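Clearing the white room

2024-12-31

Fourteen years in house clearing and fitting-out, now doing the same for small offices under the name Modard. She talks fast, mostly while walking. Shelves first, always. "If the shelves are full you can't see what you own." So everything comes off and stays off for a bit.

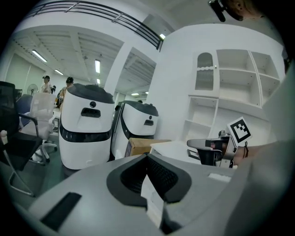 On drawers

Strong views. A drawer is where people put things they haven't decided about – receipts, dead pens, batteries. Her record is 477 items out of one desk, years back. "I stopped being shocked." She wants shallow ones, pale inside, so there's nowhere for anyhting to hide. A crumpled tissue counts as clutter. Yes, even one. 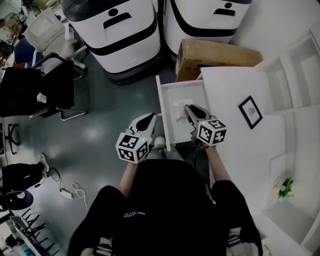 And do it standing up, she says, with the drawer pulled right out. Sit down and you start reading old letters. Then it's lunchtime. She gives each drawer a few minutes and moves on, no second look till May.

Pictures are harder. People buy a frame, lay it flat on the nearest top and leave it for months. "Hang it or keep it lying there, but choose." She quite likes a small drawing flat on a white top, as it happens. Plants she's softer on. One is fine, on it's own stool.
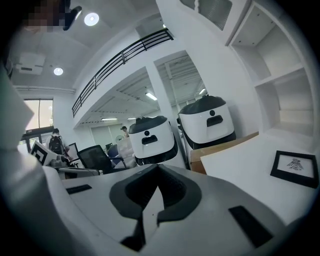 On what goes back

Less than you'd think. Two shelves in use, the rest left open through the first winter. Clients panic and ring her about baskets. She tells them to wait.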